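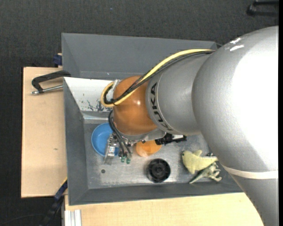 A KUKA arm with a two-finger gripper over a gray metal tray holding bowls and toy dinosaurs.

Modcombe issues revised bench rules for small robot cells

March 29, 2025 - Modcombe has published the second edition of its bench rules for research and training cells that use a single robot arm for picking work. The document runs to 18 pages and replaces the edition released last August. It applies to all new cells on the Modcombe site from the day of publication. Existing cells have 40 days to comply.

The main changes concern three items: cable routing, fixing of trays and bins, and the record kept for each set of test objects.

On cable routing, the first edition asked only that cables be "secured." The new text requires that any cable crossing the wrist be checked through the full range of the last two joints before the program is released, with the gripper mounted and its leads connected. The slack loop must clear the fingers at every programmed pose. The check is repeated after any change of gripper or attachment.

Trays and bins must now be fixed to the work surface at two or more points. Clamps are permitted, but the threaded part has to lie outside the programmed path of the arm and gripper. Clamp positions are to be marked on the surface so that a tray can be returned to the same place after cleaning. If a tray is found out of position, the cell is stopped and the pick area taught again.

"Most of the stops we logged under the first edition came from trays that had crept," said Kibet Makori, who edited the new text. "The arm was doing what it was told. The tray was somewhere else."

The section on test objects is new. Each cell must keep a written list of the objects in use, with material, largest dimension and weight. Mixed sets are encouraged - rigid and soft items in the same tray, including items that overlap - but a set may not be changed during a test run. Results from runs with different sets are to be reported separately. Soft items are inspected for loose fibers at the start of each shift, and fingertips are cleaned at the same time.

The speed limits for manual guidance are unchanged. So are the requirements for emergency stops and for the marked floor area around the cell, which remain in the site safety manual. The bench rules do not replace the risk assessment for the individual cell.

A draft was tried in 14 cells at Modcombe and at its partner Clurska. Erick Rweyemamu, who ran the trial at Clurska, said the cable check took longer than planned in the first week and was then shortened by using a fixed test program. That program is included as an appendix.

Clurska will adopt the rules without changes. The Flundstead training center will use the tray and object sections only, with cable routing to follow after its own review.

Comments on the second edition can be sent to the Modcombe robotics office. The next review is planned in 6 months.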